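Soup weather

27 January 2018

I have been making the same split pea soup every winter for years, and last week I finally wrote it down. My sister-in-law Lorna Ritchie asked for the recipe in November and I sent her four lines that made no sense to anyone but me. She was polite about it.

So, properly this time. One pound of green split peas, rinsed. Two carrots, two sticks of celery, one large onion, all chopped small. A smoked ham hock. 8 cups of water, a bay leaf, black pepper. No salt until the end, as the hock brings plenty.

Cook the vegetables in a little oil over medium heat until the onion goes soft. Add everything else, bring it up to a boil, then turn it down low with the lid half on. Leave it for two hours and stir when you walk past. The bottom will catch if you forget it – mine has, more than once. Take the hock out, pull the meat off with a fork and put the meat back in.

Gregor Laing, who used to live across the hall from me, adds a spoon of vinegar to his. I was against this for a long time. I tried it on Sunday's leftovers and he is right, so now it goes in mine too, one teaspoon per bowl.

It freezes well for 5 weeks or so, but it sets like concrete in the fridge. Thin it with water when you reheat it, never milk. I have not found a bread that beats plain rye with it.

Next I want to write down the barley one, which has no measurements at all at the moment. 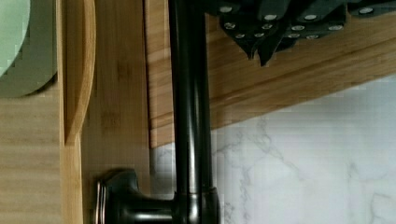
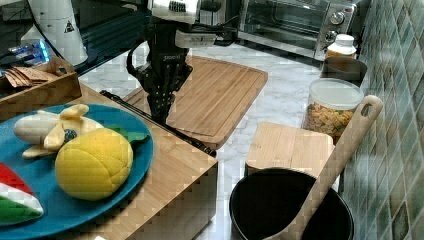
The kitchen: dark bronze faucet first, then the counter and the big bamboo board.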